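Print this page | E-mail this page

Sewing machine technician, Badari Sewing Centre

Badari is looking for a bench technician to service and repair domestic and light industrial sewing machines, overlockers and coverstitch machines. The position is permanent, 3 days a week to begin with, and may go to full time from July.

We took in 1,491 machines for service last year. Most were domestic machines in for a clean, oil and tension check. The rest were timing faults, seized shafts, worn feed dogs, dead foot controls and the usual bent needle bars from denim hems. Of those, 684 were overlockers, so you will need to be comfortable setting loopers.

The work

- Strip, clean, lubricate and reassemble machines to the maker's service manual
- Set hook timing, needle bar height and looper clearances
- Check and replace motors, belts, foot controls and power leads
- Sew off every machine on two weights of fabric and pin the sample to the job card
- Write up the job card in words the customer can follow
- Ring customers with a quote before doing anything beyond a standard service
- Look after parts stock. We carry more than 2,000 lines and the shelves need to match the book.

There is some counter work when the shop is busy, mainly booking in machines. You will not be asked to sell.

What we need

Two years or more on the bench, or a related trade (watch and clock, typewriter, small appliance, instrument repair) and a willingness to learn. Steady hands and decent eyesight, with glasses is fine. You must be able to lift an industrial head with a second person. A current licence is useful for the school runs but not essential. Any mains work has to be done by someone licensed for it, so tell us if you are.

Experience with the older Rulov flatbeds would be handy. We still see a lot of them and parts have to be adapted.

Pay and conditions

Hourly rate depends on experience and will be discussed at interview. Tools are supplied, though most people prefer their own screwdrivers. Parking at the rear. The workshop is heated.

How to apply

Send a one-page letter and the names of two referees to Selma Karagiannis, workshop manager, at the shop. Applications close May 25, 2020. Shortlisted applicants will do a paid half-day trial on the bench.

Print this page | E-mail this page

Comments

Nikola Petkov: Is the trial on a domestic machine or an overlocker? I have done plenty of the first and not much of the second.

Selma Karagiannis: One of each. We don't expect you to finish the overlocker.

Krešimir Begović: Would you consider a second-year apprentice from another trade? I'm in instrument repair.

Selma Karagiannis: Yes, put it in your letter.

Nikola Leka: Not applying, but is my Rulov ready? Dropped it in with the grey cover.

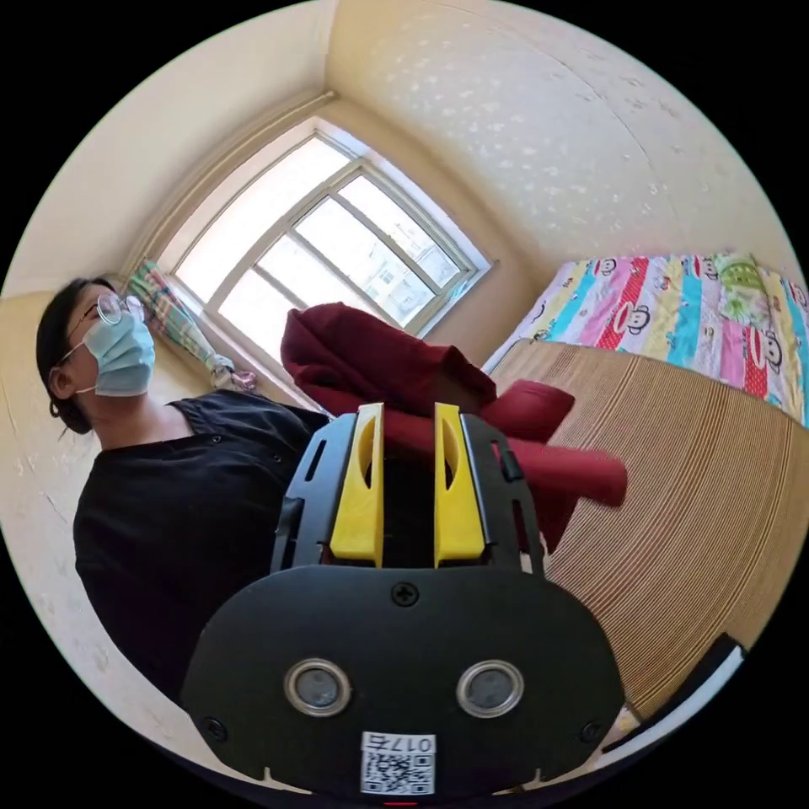 Black body plate with label, two yellow fingers above.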